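Kimance Robotics Club forum > Projects > Two-arm handover task

jhartley
Our club entry is the two-arm task. One hand holds the pink item upright, the other deals with the white block. We get 30 tries per session and I want both hands on the objects at once.
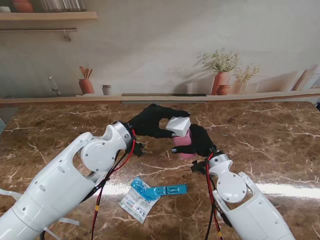

I'd like to keep the wrist angles we have now and only change the grip force on the left. Any objections?

sarkholm2
Yes. I'd change the angles first. With both hands that close, the fingers will bump.

jhartley
Qiu's group used the same angles and got 31 points. I don't want to redo all of it.

mod_pete
They had a wider table - not the same thing. Try one hand holding and the other open and waiting, then close in slowly.

sarkholm2
Agree with Pete. Log the joint values at that point too, 100 samples is enough.

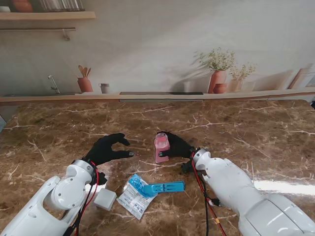 Replies, page 2

jhartley
OK, angles first, force after. I'll post the log when I have it.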